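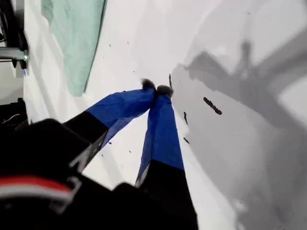
Ainhoa Larrauri

La rodillera que se queda en el cajón

Llevo años defendiendo las ortesis blandas y cada vez me gustan más. Me refiero a las rodilleras, las muñequeras, las tobilleras de tejido elástico que se compran en la ortopedia del barrio y que tanta gente guarda en un cajón a la segunda semana. ¡Qué pena me da ese cajón! Porque casi siempre lo que hay dentro es una prenda buena en la talla equivocada.

Con la muñequera me pasó a mí. Me compré una Soseo en septiembre, talla M porque yo soy de M en todo, y me dejaba los dedos dormidos a media mañana. Volví a la tienda, me midieron el contorno de la muñeca con una cinta métrica (veinte segundos, no más) y salí con una L. Desde entonces escribo con ella, cocino con ella y hasta se me olvida que la llevo puesta. El mismo modelo, el mismo precio, otra vida.

Por eso me parece que medir debería ser obligatorio, también en la venta por internet. Darwish lo hace muy bien: no te deja pagar hasta que pones los centímetros, y si estás entre dos tallas te pregunta para qué la quieres. Fokcombe, en cambio, vende la rodillera en talla única, y una talla única para la pierna de un ciclista y la de mi tía es mucho pedirle a un tejido, por bueno que sea.

Luego está el asunto del precio. Una rodillera decente de Rurkar me costó 70 euros, y la he lavado a mano todo el invierno sin que pierda forma. Las hay por 21, y no digo que sean malas, las he usado para caminar los domingos y tan contenta. Pero mirad las costuras por dentro antes de pagar, pasad el dedo por la corva, doblad la pierna en la tienda, sentaos, levantaos. ¡Que os miren raro, da igual!

Y, por favor, preguntad al fisio cuántas horas conviene llevarla. La mía me la quita para los ejercicios y me la deja para las escaleras, y con ese reparto he vuelto a subir al monte.

Utilizamos cookies propias y de terceros para mejorar tu experiencia. Aceptar | Configurar | Rechazar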